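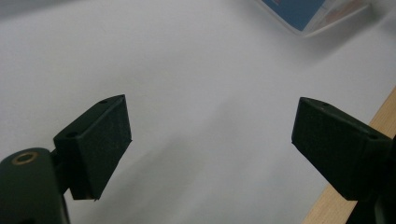 Halima Langat wrote in to say that she wipes her counter every night and still ends up with a faint gray patch where the food containers get stacked, and she wanted to know if she should wash the containers or the counter first. Wash the containers first. The patch is nearly always grease and dust carried on the bottoms of the boxes, and it comes back the same day if you only clean the counter.

Home Kitchen Laundry Workshop Storage Ask Us

Keeping Lidded Food Containers Clean and Tight
22nd September, by the Lukumay household desk

Plastic containers with clip-on lids last for years if the seal is looked after. Most of the ones people throw out have nothing wrong with the box. The gasket has gone sticky, or a clip has been forced while food was caught under it.

Washing the seal

Ease the gasket out of its groove with the handle of a teaspoon if it is the removable kind. Never use a knife. Soak it for 5 minutes in warm water with a little dish soap, rub along both sides with a finger, and lay it flat on a towel. It has to be fully dry before it goes back in. If the gasket is molded to the lid, an old soft toothbrush will reach the corners, where most of the smell sits.

For a seal that still smells of onion, make a thin paste of baking soda and water, leave it on for 40 minutes and rinse well.

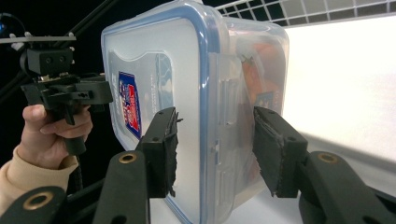

Clear container with a blue-rimmed lid, orange and reddish contents inside.

Closing the lid

Wipe the rim of the box with a dry cloth before you close it. Press the lid down flat with your palm, then snap opposite sides one after the other. Going around in a circle tends to lift the far corner. Let cooked food cool a little with the lid resting loosely on top, but get it into the refrigerator within two hours.

To test a container, put in a cup of water, close it and turn it on its side over the sink. A slow drip at one corner can often be cured by taking the gasket out and turning it end for end.

Labels

Paper labels come off more easily if you rub them with cooking oil and wait. Scraping leaves scratches that hold stains — tomato in particular. If you want to write dates, use masking tape on the lid and peel it off before washing.

Stains

Orange stains from carrots or sauce fade on a sunny windowsill, sometimes over several days. Bleach will not do much for them and it is hard on the seal.

The Skarongate shelf liner we wrote about last October is still fine under stacked boxes, but lift it and wipe beneath it now and then. Crumbs get under the front edge.

Last updated 22 weeks after first posting; section on labels added.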